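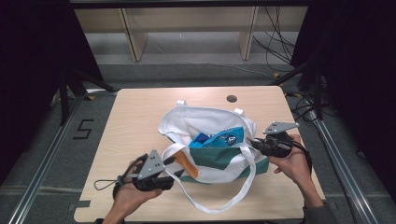 白帆布袋,前面下半截是蓝绿色的一片,袋口里那包蓝色的是零食。

八月这一期,聊聊怎么装一只帆布袋

各位Dosodik的老读者、新读者,大家好。上个月信里顺口提了一句,说出门前收拾零食袋能收拾大半个晚上,结果回信收了一大堆,比正经聊书聊电影的那几期热闹多了。有人问袋子要多大,有人问薯片怎么放才不碎,还有人写了很长的一封,讲她家里从门后挂钩上取下来一只袋子,里面还有去年春天的超市小票和一颗已经分不出口味的糖。读得我一边笑一边心虚,因为我门后也有这么一只,而且不止一只。那这一期就老老实实写帆布袋吧,写得啰嗦一点,您泡杯茶慢慢看。

先说袋子本身。我喜欢白的。白帆布容易脏,这个我认,用上几回提手那里就会发灰,洗也洗不回刚买来的样子,可是白的有一个好处我舍不得:往里看的时候亮。深色的袋子装满了以后,里头黑洞洞一片,钥匙、耳机、润唇膏全靠手去摸,摸出来的常常是另外一样东西。白的袋子口一撑开,什么颜色的包装躺在哪里,低头就知道。要是袋子外面再带一块别的颜色,就更好认了,一屋子人的袋子堆在玄关,白底下面配一块蓝绿的,远远就能看出是哪一只,省得回家才发现提走了别人家的毛巾和饭盒(这种事我干过,还是隔天人家来换的,怪不好意思)。

再说提手。提手短的袋子拎着精神,挂在手腕上也利落,可是冬天穿厚外套就套不上肩膀了。提手长的反过来,上肩舒服,放在桌上的时候却总要往前垂,垂下来还要在桌面上绕个圈,装东西的人一不留神就把它一起塞进去了。等到东西都码好,要提起来走,才发现提手压在最底下,上面是面包、橘子和保温杯,只好全部倒出来重来一遍。我现在的习惯是装之前先把长提手捋到袋子外面,一边搭前,一边搭后,装的过程中它要滑进去就再捋出来,不嫌烦。您要是性子急,拿个小夹子把它夹在袋口外侧也行,晾衣服用的那种就够了。

然后是桌子。收拾袋子这件事,在沙发上做和在桌上做,完全是两回事!沙发软,袋子站不住,东西往里一放就歪,放着放着就变成了一团。地板倒是硬,可是蹲久了腰受不了,猫还要过来坐。桌上最好,浅色的木桌尤其好,白袋子摆在中间,袋口朝上,稍稍往后仰一点,两只手从左右两边都能够得着,底下的东西也能伸手整一整。桌面要先清出来,杯子、遥控器、没拆的信全都挪开,留下的就只有袋子和准备装进去的东西。我有一阵子偷懒不清桌子,结果把家里的水电账单一起装进了野餐袋,一直带到了Majali的湖边,又原封不动地带了回来。

说到Majali,不少朋友是因为那边的湖边散步才认识我们的,这一封信里讲的袋子,多半也是为了去那边准备的。从镇上坐车过去要换一次车,湖边那条路走完一圈,大人小孩都会饿,而湖边那个小卖部开不开门全看老板心情,所以零食必须自己带。这里头的讲究就多了。

先讲软和硬。硬的、沉的先下去,水壶、饭盒、装水果的罐子,贴着袋底放平。帆布袋大多没有撑底的硬板,底下的东西要是放得高低不平,整只袋子就会往一边倒,提起来以后更明显,走一步撞一下小腿。Seduver那家缝补铺子的人教过我一个法子,拿一块旧的棉布餐巾对折两次,先垫在底下,袋子就稳当多了,到了湖边抽出来还可以铺在腿上接面包渣。我试了一个夏天,觉得很好用,就是回家要记得洗。我忘过,味道就不说了。

软的、轻的、怕压的放上面。膨化的零食一定要最后放,放在靠近袋口的地方,包装上的气不要去挤它,那一包气就是它的垫子。我以前总觉得鼓鼓的一大包占地方,会拿针在角上扎个眼把气放掉,塞是塞进去了,到地方打开,全是渣,只能用勺子吃。孩子倒是挺高兴,说像麦片。后来我就认命了,鼓着就鼓着,让它露一点在上面,颜色鲜亮的包装从白袋子口里冒出来,看着也叫人高兴,一路上都有个盼头。

颜色这件事,我想再多说两句。我们家分零食,现在基本靠颜色分。蓝色包装的是咸的,橙色的那一类是甜的,这是家里自己定的规矩,和厂家没有一点关系,所以买的时候经常要在货架前面站半天,明明想吃这个口味,偏偏包装是绿的。您大可以笑话我,可是这个规矩真的有用。小孩子还不认得几个字,你跟他说“拿蓝的”,他一伸手就拿对了,不用把整只袋子翻个底朝天。大人也一样,走路的时候不愿意停下来翻,手往里一探,眼角瞟到橙色,就知道甜的在前面靠左。位置也尽量固定下来,每次都一样,久而久之手自己就记住了。

接着讲袋子的“前”和“后”。很多人觉得帆布袋没有前后,哪边朝外都一样。我以前也这么想,后来发现不是这样。背在肩上的时候,总有一面贴着身体,这一面要放平的东西,书、折好的薄外套、那种扁扁的饭盒,贴着腰才舒服。另一面朝外,可以放有棱有角的。要是放反了,走不到半路,水壶就开始硌肋骨,您会一直换肩膀,换来换去,袋子里辛辛苦苦码好的顺序也全乱了。所以我装的时候会先想好哪一面朝外,有颜色的那一面朝外是最省事的记法,好看,也不会弄错。

袋口边上要是有小布环,请千万善待它们。我的一只旧袋子后沿就缝着小小的白布环,买来好久都没管它,还嫌它翘着碍事,差点剪掉。幸亏没剪!后来我在一只环上挂了公交卡,在另一只上系了家里的钥匙,用一小段棉绳连着,长短刚好够到门锁。从那以后,在楼道里把整只袋子倒过来找钥匙的事情就再没发生过。洗好的袋子也可以用布环夹着倒挂起来晾,比挂提手干得快,提手上也不会留夹子的印子。Leltatitz周末集市上有位摊主干脆把布环当记号用,红线绕一圈的是买菜的袋子,蓝线绕一圈的是装书的,我看了很羡慕,回来照做,绕了一只就没耐心了,剩下的还在抽屉里等着。

有读者来信问,到底该带多少。这个我实在给不出标准答案,家家的胃口不一样。能讲的只有一次教训。去年秋天我们去湖边,大人2个,孩子3个,我那天兴致特别高,把家里的小包零食一样一样往里放,回来清点,没拆封的还剩17包,来回提了一整天,肩膀上勒出一道红印子,第二天还在。从那以后,我先把打算带的全部摊在桌上,看一遍,再拿掉一部分,剩下的才进袋子。拿掉的时候心里总是舍不得,总觉得万一呢,万一想吃呢。可是真的到了湖边,风一吹,水一晃,大家抢的永远是同一包,别的连看都不看。您家里肯定也有那么一包,先带它就是了。

水果单独讲一下,因为问的人多。带皮的最省心,橘子、香蕉都好,只是香蕉不能放底下,也不能放在水壶旁边,放哪儿都像是不太高兴的样子,我现在都是让孩子自己拿在手里。切好的水果要用盖子扣得严的盒子,扣好以后倒过来晃一晃,桌上没有水印再放进去。帆布吸水,果汁渗进去以后,先是黏,然后是黄,再然后就是一块怎么也洗不掉的地图。葡萄请连着梗带,洗净擦干,摘下来一颗一颗的反而容易破。

装完以后先别急着走。把提手拎起来,原地站一会儿,看看袋子往哪边偏,偏了就放回桌上挪一挪,这时候挪很容易,等出了门就懒得挪了。再低头看一眼袋口,最上面的那样东西,应该就是您路上最先想拿的那样。我通常把纸巾插在最边上,竖着,和零食隔开,要用的时候两根手指一夹就出来。垃圾袋也要带一只,卷成小卷塞在角落里,吃完的空包装都归到那里面去,不然回家倒袋子的时候,满的空的混在一起,每一包都要捏一捏才知道。

最后说说回家以后。这一步最容易省掉,我知道,人累了,脚疼,袋子往门后一挂就算完了。可是只要当晚把它倒空,翻过来抖一抖,碎渣抖进水槽,第二天再看见它就还是一只清清爽爽的袋子,想用的时候拿起来就走。剩下的零食放回原来的柜子,开过封的夹好,放在前排,先吃掉。有污渍的地方拿一点肥皂搓一搓,蓝绿色的那一类染色布我会用凉水,和白的部分隔开搓,怕颜色跑过去,您手上的袋子要是有洗涤标,还是照标上写的来。

夏天还剩一截,湖边的傍晚已经没有那么闷了,六点以后过去正好。下个月的信想写饭盒,特别是那种盖子总也找不到的饭盒,已经有读者说家里盖子比盒子多,欢迎大家把自己的办法写来,长短不限,字迹潦草也没有关系。Seduver铺子那边还收旧帆布袋,提手断了的、袋底磨薄的都可以拿过去,能补的就补,补不了的会拆成布条给大家绑番茄架子用,去之前麻烦先把口袋掏干净,糖纸也算。

Dosodik通讯编辑部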